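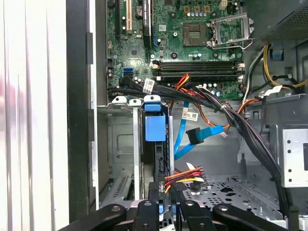

An open desktop tower with its green motherboard. The round silver battery sits between the slots.

The thank-you notebook: your letters, and one more round

In the last newsletter I asked you to tell me about a teacher you never thanked properly. I expected a handful of replies, because school had just started again and everybody is tired in the evening. Well, 102 letters came! I read them all at the kitchen table over four evenings, and my tea went cold each time. Thank you for trusting me with these stories.

Many of you wrote about small things. A piano teacher who waited on the step until the last child was picked up. A substitute who stayed only 12 days, but learned how to say every name correctly on the first one. A swimming coach who wrote a postcard to each child in the summer, and one reader still has hers inside a cookbook.

The letter I want to share with you (with permission, of course) is from Catríona Brennan. She writes about her sixth grade teacher, Mr. Foley:

"I was a slow reader and I hid it by being funny. Mr. Foley did not laugh, but he also did not get angry. He gave me a thin book about a lighthouse and said I should tell him on Thursday if it was boring. I read it two times so that I could tell him exactly how boring it was. Then he gave me another one. I am 43 now and I still tell him in my head when a book is boring."

I love this letter very much. Catríona found his address through an old classmate and sent him a copy before she sent it to me. Ultan Foley is 88 and he answered her by hand, two full pages. He remembered the lighthouse book. He also corrected one comma, she tells me, and she was very happy about it.

So the first notebook goes to Catríona, together with the linen pencil roll from Cadetti. The second set goes to a reader who asked me not to print her name. You know who you are, and your package is already on the way.

Now, I still have three of the Arano card boxes, and it would be a pity to keep them in my closet. Each box has cards with envelopes in soft colors, the paper is thick, and the ink does not go through to the other side – I tried it with my worst pen. If you would like one, write to me before the end of October and tell me who will get your first card. A neighbor, a nurse, your aunt, the lady who cuts your hair, anyone. Two sentences are enough. Please put "card box" in the subject line, so your message does not get lost among the others.

Some of you asked how to begin a thank-you letter when many years have passed. I am not an expert, but I can say what works for me. I start with one thing I remember, for example a coat or a sentence the person always said. I do not apologize for being late for more than one line. And I write it first on scrap paper, because my handwriting becomes very bad when I am thinking and writing at the same time.

Next time I will write about the Srithong cooking aprons, which my two girls have already covered with flour, and I will give you the recipe for the plum cake from Trodunby. It needs a lot of butter, so please be prepared.

Warm wishes to all of you, and keep writing!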